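Pikden Assembly Cell Set-up Guide
Section 7: Safe set-up and good practice for board and card handling

Applies to: Pikden two-arm bench cells with controller software release 3
Issued: 1 March 2022
Replaces: February issue of Section 7

7.1 Scope

This section gives the rules for setting up and running a Pikden cell on open computer cases. It covers card insertion, processor placement and memory placement. It does not cover soldering, adhesive work or any task on a unit connected to line power.

Read Section 4 (Mounting the arms) and Section 5 (Emergency stop circuit) first. The steps below assume that both arms are bolted down, that the stop circuit has been tested and that the Ondex controller starts without faults.

Sites working under the Flerstead shop rules must also fill in the cell log described in 7.8.

7.2 Before you start

1. Carry out a risk assessment for the task. An assessment made for a different workpiece, gripper or fixture does not carry over.
2. Write down the reach of each arm with the gripper and the longest part attached. Use this reach, not the bare arm reach, when marking the restricted area.
3. Mark the restricted area on the floor.
4. Check that every person who will enter the area has been trained on this cell.
5. Put the controller in manual reduced speed mode and remove the mode key.

CAUTION: Reduced speed mode does not limit grip force. Keep fingers clear of the gripper at all times when drive power is on.

7.3 Preparing the computer case

1. Disconnect the power cord and all outside cables. Hold the power button for 3 seconds to drain the supply.
2. Remove the side panel and store it outside the restricted area.
3. Lay the case on its side on the slotted table with the open side up.
4. Push the case against the fixture and clamp it. The case must not move when pushed by hand from any side.
5. Route or tie back any loose cable that crosses the path of the gripper. Cables that cannot be moved must be entered in the program as a keep-out volume.
6. Do not open the power supply unit for any reason.

Note: Cases of the same model can differ in cable length and bracket position. Check clearance again whenever a new batch is started, even if the part number has not changed.

7.4 Fixtures

The fixture holds parts in known positions so that the arm can pick them without searching. Printed fixtures are allowed if they meet the following rules.

1. Card slots must hold the card upright without play that can be felt by hand.
2. Trays for square components must be recessed, so that the part cannot slide out when the table is bumped.
3. No part of the fixture may touch the contact edge of a card.
4. Each fixture carries a number that matches the number in the program header.
5. Fixtures with cracks, lifted layers or worn slots are taken out of use. Do not repair them with tape or glue.

Printed fixtures must be replaced after 772 cycles. The counter is on the Maintenance page of the controller and is reset only when a new fixture has been fitted and taught.

7.5 Setting grip force and approach

Cards are held by the board edges. Do not grip on components, connectors or gold contacts.

1. Select the part type on the Grip page.
2. Start with the lowest force setting and close the gripper on a scrap card.
3. Raise the setting one step at a time until the card stays in place during a slow move. The highest setting allowed for bare cards is 19.
4. Set the approach height. The default is 129 mm above the taught pick point.
5. Run the approach in single-step mode with one person at the enabling switch and no one else inside the marked area.
6. Save the settings under the fixture number.

If the card tilts in the fingers, stop and teach the pick point again. Do not correct a tilt by raising the force.

CAUTION: Loss of drive power may release the part. Plan the path so that a dropped card cannot fall outside the fixture or the case.

7.6 Working with two arms

Only one arm may be inside the case opening at a time. The Karabulut interlock module enforces this by granting a zone token to one arm and holding the other at its wait position.

1. Teach a wait position for each arm outside the shared zone.
2. Check that the wait position is also clear of poles, clamps and table-mounted hardware.
3. Request the token in the program before the last approach move.
4. Release the token only after the gripper is back at approach height.

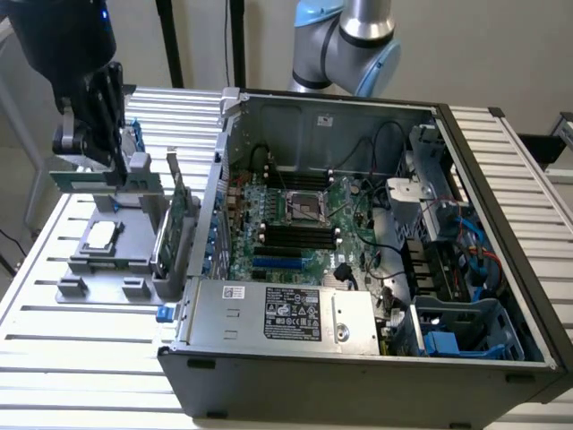

5. Test the interlock by sending both arms toward the shared zone at reduced speed. The second arm must stop at its wait position and stay there until the token is free.
6. Repeat the test with the order of the arms reversed.

A failed interlock test is a stop condition. Remove drive power, lock the main switch and do not restart until the fault has been found. Bypassing the token in software is forbidden, including for short tests.

7.7 Static and contact damage

1. Ground the table, both arms and the case to the same point.
2. Wear a tested wrist strap when loading or unloading by hand.
3. Keep the processor socket lever closed until the placement step begins. Pins or contacts in an open socket must not be touched by hand or gripper.
4. Leave protective covers on memory and expansion slots, where supplied, until the program calls for them to be removed.
5. Keep rejected cards in a marked bin. They must not be returned to the fixture.

7.8 Release to automatic mode

The cell may be switched to automatic mode when all of the following are true:

The case and fixture are clamped and have been checked by hand.
Fixture number and program header match.
The interlock test in 7.6 has been passed in both orders.
Each emergency stop button has been pressed and reset once during the current shift.
The restricted area is empty of people.

Enter the result, the fixture number and the operator's initials in the cell log. Logs are kept with the cell. After any change to gripper, fixture, case model or program, the release is no longer valid and the checks start again from 7.2.

For fault codes, see Section 9. For cleaning of gripper fingers and table slots, see Section 10.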